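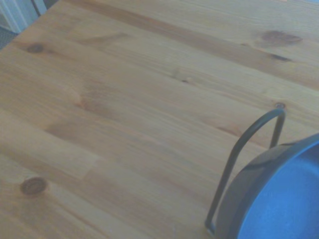
Fig. 9. Tabletop with knots and bowl.

Section 4. Looking after the top

The leaflet packed with the Stosero table gives care one paragraph, and most of that paragraph is praise for the wood. This section replaces it. Where the leaflet and this guide disagree, go with this guide, or test both on the underside and believe what you see.

4.1 Before you call something a defect

The top is made of strips glued side by side and end to end. The strips don't match. They were never going to match, whatever the showroom card said about "harmonious tone." Pale strips sit next to orange ones, and the grain jumps where one strip stops and the next begins. Knots come in all shapes: small dark dots, long reddish streaks, rings like a target. None of this is covered by the warranty, and none of it needs to be.

1. Clear the top and look at it in daylight. Ceiling lights make every seam look worse.

2. Run a fingertip across each seam. A change in color that you can see and can't feel is normal.

3. Press each knot with your thumb. It should be level and should not move.

4. If a knot rocks, clicks, or has a gap you can get a fingernail into, mark it with painter's tape and go to 4.4.

Note: Drurlow, who sell the table, will offer a "color blending kit" if you write to them about uneven strips. We tried it on a spare board. It blended nothing and left a dull patch with a shiny border. Save your money.

4.2 Everyday cleaning

1. Brush off crumbs first. Grit under a cloth does more scratching than the cloth does cleaning.

2. Wring out a soft cloth in plain warm water until it no longer drips.

3. Wipe along the grain, from one end of the top to the other.

4. Dry with a second cloth straight away.

For grease, add a drop of dish soap to the water and wipe again with clean water afterward. That covers nearly every mess we have had on ours. The finish is a light coat of varnish, so oils and waxes sit on the surface and go sticky. The leaflet recommends a monthly wax. Mitra Shokri kept that up on one half of her table from March onward and left the other half alone, and the waxed half is the one that collects fingerprints.

CAUTION: Do not use scouring pads, bleach, or any spray that claims to "feed" wood. The tree is past feeding.

4.3 Bowls, pans, and anything with a handle

Hard rims and wire handles mark this top faster than plates do. The damage usually comes from dragging.

1. Lift bowls with both hands. Do not slide them toward you.

2. Before setting down anything with a wire handle, check where the wire will land. Turn the piece so the wire is clear of the wood, or put a folded cloth under it.

3. Feel the underside of each bowl for rough spots. A chip you can barely feel will still cut a line in varnish.

4. Use a trivet under anything from the stove or oven. A thin cotton mat does not count, even if it was sold as heat-resistant.

Note: Stick-on felt pads work on a vase that stays put. On a bowl that gets washed they come off, usually in the sink. Cork trivets last longer and cost less.

The leaflet says the top "resists everyday heat." It gives no temperature. We asked Stosero for one and received the same sentence back, so treat the top as though it resists nothing.

4.4 Loose knots and open seams

1. Leave the tape in place for 14 days and keep water away from the spot. Small gaps sometimes close when the room gets less dry.

2. Check again. If the knot is firm, remove the tape and do nothing more.

3. If it still moves, photograph it from straight overhead with a coin beside it for scale.

4. Send the photo to the shop with your order number. Keep a copy.

5. Do not fill the gap yourself while the warranty is running. Filler is the first thing they look for, and they will blame it.

Expect to be told that wood is a natural material. Reply that you knew that, and ask for the repair anyway. Riaan Mabaso had to ask 2 times and got a new top on the second.

4.5 Rings and light scratches

1. Give a pale ring a full day to fade before touching it.

2. For a scratch, wipe it with a damp cloth. If it disappears while damp, it is in the varnish only. If it stays dark, it has reached the wood.

3. Leave varnish scratches alone. Rubbing them makes a wider mark.

4. For deeper ones, get a quote for recoating the whole top. Patches show.

CAUTION: Home remedies with mayonnaise, toothpaste, or walnuts are not recommended. We have tried all of them and have the stains.

Section 5 covers tightening the legs.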